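Can a robot do my ironing yet?

8/25/23

My mother-in-law rang in July to ask whether she should hold off buying a new hoover, as she'd read that robots would be doing all that soon. I told her to buy the hoover. Then I felt a bit guilty and went off to read up on it properly!

Short answer - no, not yet. Folding a towel is still a big deal. The nicest clip I found had a machine taking almost 4 minutes over one T-shirt, and I've seen teenagers do it faster (just).

What I hadn't realised is how much of the teaching is done by people. You hold a gripper in each hand and do the chore yourself, again and again, and the machine learns from the recordings. Gilles Marchal, who knows far more than I do, reckons 3,000 goes is nothing special for a single job.
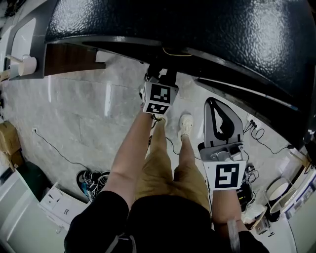
A gripper in each hand, shorts and trainers, cables all over the floor.

I'd love one for the washing-up, mind. Pans, greasy water, that one lid that fits nothing - if it can cope with my sink it can cope with anything. Shop floors might get there first, as the boxes at least come in the same few sizes.

She went for the red hoover, by the way. Very pleased with it.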